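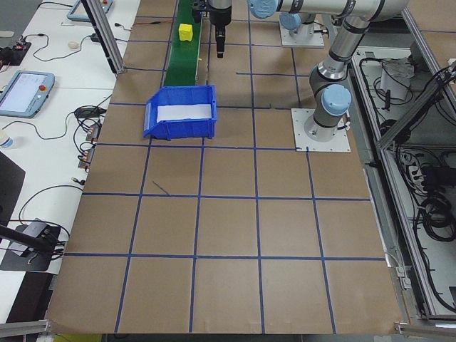

Comura opens parcel returns counter at Pasaribu Yard this October

FOR IMMEDIATE RELEASE

Comura, the parcel returns firm, is opening its second walk-in counter in October. Ground floor, Pasaribu Yard, next to the bike shop. Doors at 7.30am.

The new counter will take returns for 381 online shops, including clothing, shoes, small electricals and homeware. No printer needed. No box needed either, for most shops. Bring the item, bring the order number, hand it over, get a receipt by text or on paper.

The first Comura counter, on Bunen Street, opened last spring and now takes in 4,000 parcels a month. Queues at lunchtime have been the main complaint. Customers have asked again and again for somewhere on the other side of the river with later hours and a bit of parking. Pasaribu Yard has both.

Bilal Obeidat, founder of Comura, said: "People were crossing town in their lunch hour to send back a pair of trousers. Some of them were doing it twice a week. We looked at nine sites and this was the only one where you can pull up outside, drop a bag and be gone again before the meter matters."

What's on offer at the new counter

Walk-in returns, no booking. Bag drop for anyone who has already done the paperwork online, just leave it with the staff and go. A fitting room, which Bunen Street never had space for. Order your clothes to the counter, try them on there, send back whatever doesn't fit the same minute. The fitting room is free to use but is limited to 20 minutes at busy times.

Parcel collection as well. Parcels are held for ten days, then a reminder, then back to the sender. Bring photo ID, or the collection code plus something with your name on it.

Opening hours are 7.30am to 8pm on weekdays and 9am to 5pm at weekends. Bank holidays to be confirmed, please check the door or the website nearer the time.

Prices

Most returns are free to the customer as the shop pays. Where a shop doesn't cover the cost, the charge at the counter is £2 for anything up to the size of a shoebox. Larger items are priced by weight and staff will tell you the price before anything is booked in. Packing materials are available at cost. Plain paper mailers, cardboard boxes in four sizes, paper tape. The firm stopped selling plastic bubble mailers at Bunen Street in January and wont be stocking them at the Yard.

Repacking and reuse

Customers can leave clean, flat cardboard at either counter during opening hours and help themselves to what other people have left. At Bunen Street the free box shelf is normaly empty by mid afternoon. The Yard will have a bigger one, by the left hand door.

Items that shops don't want back are a growing part of the work. A shop refunds the customer and tells them to keep the thing, or bin it. From October customers at both counters can choose to pass these on to Plirkedik, the household goods scheme, which supplies starter kits to people moving into their first tenancy. Kettles, bedding, lamps, pans, towels. Electrical goods are safety tested before they go anywhere. Clothing is not part of the scheme for now.

"We get a lot of single duvets that should have been doubles," said Mr Obeidat. "Nothing wrong with them. The shop doesn't want to pay for the van. Plirkedik has a list of people who need a single duvet this week, so that's where it's going."

Jobs

The Yard counter creates 11 posts, a mix of full and part time. Six have been filled, three of them by staff moving over from Bunen Street. Still wanted: two early shift counter staff (7am start), one evening supervisor, two weekend assistants. No experience of parcel work needed, training is paid. Applications through the website or pick up a form at Bunen Street. Closing date is on the form.

Getting there

Pasaribu Yard is off the north end of the bridge, through the brick arch. The number 79 bus stops opposite. There are six short stay bays in front of the counter, 15 minutes, free. Two further bays for blue badge holders with no time limit. Step-free from the street, automatic door, one lowered section of counter and a hearing loop. Bikes can be locked at the racks inside the arch. Please don't use the loading bay, the bakery has deliveries all morning and they will ask you to move.

Opening day

Tea, coffee and buns from the bakery from 7.30am until they run out. The first week's customers can pick up a reusable returns bag, one per household, while stocks last. Staff from Plirkedik will be there between 11am and 2pm to talk about the scheme and what it can and can't take.

Bunen Street stays open throughout with the same hours as now. Parcels already booked for collection at Bunen Street cannot be switched to the Yard, sorry. New orders can be sent to either one, choose at checkout.

Notes to editors

Comura runs returns and collection counters for online shoppers. It is privately owned and was founded by Bilal Obeidat.

Mr Obeidat is available for interview by phone, mornings best. Visits to the Yard before opening can be arranged with two days notice. Flat shoes please, the floor in the back is still being finished.

Press contact: the Comura press desk, via the contact page on the Comura website. Mark messages PASARIBU YARD.

ENDS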